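Bench technicians wanted, desktop teardown and refit
Skisard, Kivton site

Skisard strips and refits office desktop computers. We are hiring 2 technicians for the day shift, starting in December. Towers are opened flat on slatted metal benches.

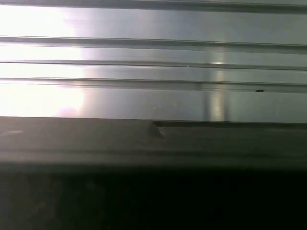 Yee-man Tam: Do applicants need their own hand tools, or does the bench supply them? The bench supplies them.

Duties: remove the side panel, check cable routing, reseat front-panel and USB headers, test the CMOS cell, log the board. Boards vary — read the printed labels before unplugging anything.

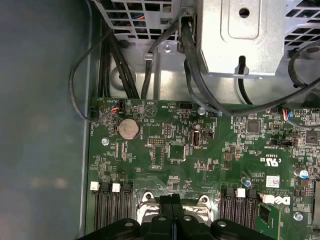
Coin cell, BEEP marking and HDD_TEMP header on a green motherboard.

Applicants should be able to identify a CPU socket, memory slots and a drive cage without a diagram. Training lasts 3 weeks. The shift is 30 hours a week.
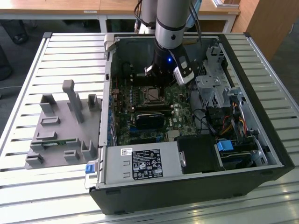

Posted by Vass, Bench Operations

Send a resume and one page on past repair work to the Kivton office. Shortlisted applicants complete a timed refit at bench 19 — cable routing is graded.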